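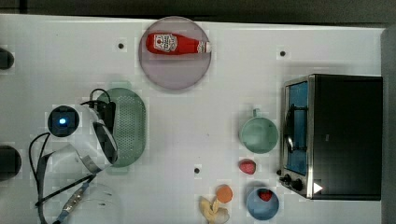

The Night School at Oltmont

Home | Stories | Archive | Submit

The school at Oltmont opened its doors at 2 in the morning and closed them before the bakery lit its ovens. I was sent there in December, the winter I turned eleven, after Hostetberg let me go for sleeping through arithmetic.

There were 40 of us. We came up the hill with our lamps and hung them on the hooks outside the classroom, so the whole lesson was done in the dark. The teacher spoke and we wrote. You learned to keep a finger on the margin. When the bell rang we took our pages out to the lamps and found out what we had written.

Mine was bad at first. Lines ran over lines. One night I had written the whole history of the canal on top of itself, and the teacher held it up to the lamp and gave me full marks for the date.

We had geography by smell. A tray went from desk to desk with river mud on it, then coal, then something from the coast. We had singing, which was the same as singing anywhere.

My mother asked if I was learning anything. I told her I could tell who was in a room by how they breathed. She said that wasn't on the list the school had sent home, and went to look for the list.

In spring the inspector came. He wanted a lamp. The teacher told him where the hooks were, and he sat in the corridor for the full lesson with 200 pages of our work and read them one by one. We could hear him turning them. Once he laughed, and the girl next to me whispered that it must be hers.

After the bell he gave the pages back in the wrong order. I still have somebody else's.

Print this story | E-mail to a friend

Comments

plotport_reader: I went to a school with no windows and this is close.

hillside: What was in the tray from the coast? Kelp?

marrow: Liked the mother. Would read more about her and the list.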